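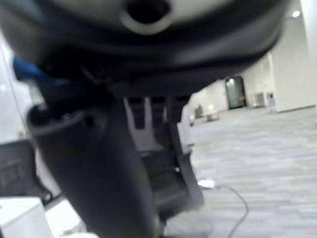

Trullholm, season two: the wizard gets a lawyer

Readers of this newsletter know my feelings about Trullholm, the cartoon in which a village of trolls is governed, badly, by a teapot. The second season arrived in February, and it has given us Mr. Cuteo, attorney at law, who shows up in episode one to sue a cloud.

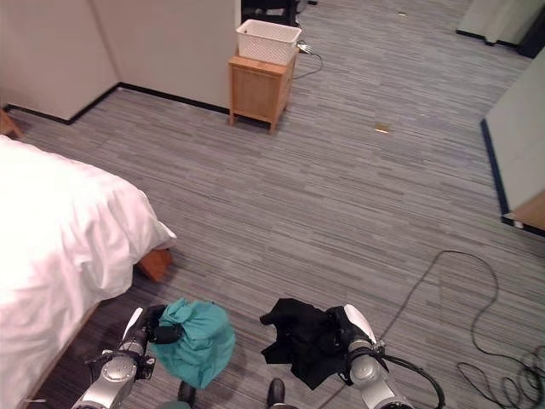 Amna Orakzai
Cartoons and Reruns Editor

Cuteo is a badger in a bow tie. He bills 100 acorns an hour and rounds up. His client is Maruvby, the wizard last seen turning himself into a footstool, and their case drags on for the whole season, with the judge asleep through most of it. I laughed harder at the reading of the invoice than at anything in season one.

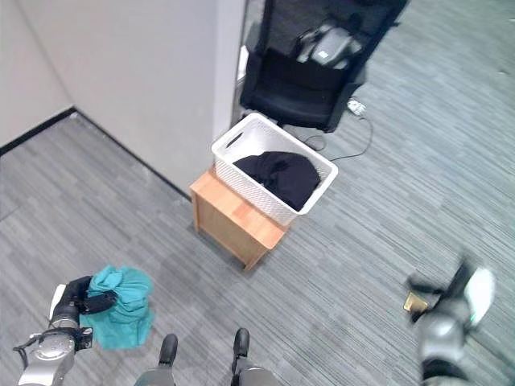

Teal cloth in the left gripper.

Fans of the Chornovol twins should be warned that they get only two scenes and spend one of them inside a barrel. The theme song has also been redone with more tuba. I have written to the studio about this and expect to be ignored. 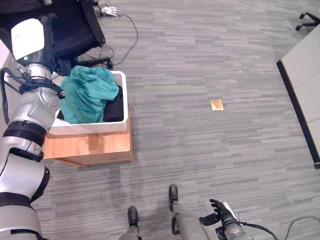 My favorite episode is still the ninth, "A Sock for the Defense," in which the key piece of evidence goes missing on wash day. Cuteo searches the village in his robes, then cross-examines the laundry. The basket he questions is drawn plain brown, and I'd have liked a white one with a perforated side panel, like the one here, so the witness could at least be seen through. He loses, appeals, and sends everyone a bill for 285 acorns.

The season finale runs 20 minutes, and the teapot gets the last word.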